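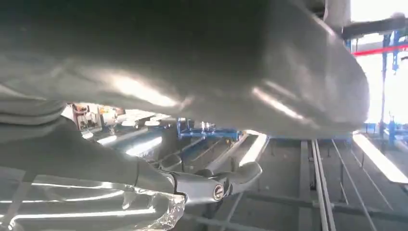 Film is cheap, Coughlan writes, but who remembers to change it?

Chapter 2
Covers, Sleeves and Folds

In this chapter we study the soft things which protect hard things. A clear plastic film keeps away dust, and it is easy to put on. It also creases and tears at the edge. A bellows is made with folds, so it can bend together with the joint. Before you read further, find 2 covers in your own workshop and write down their material.

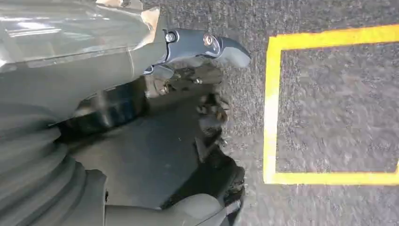 Fig. 2.1 Translucent plastic sleeve and ribbed bellows cover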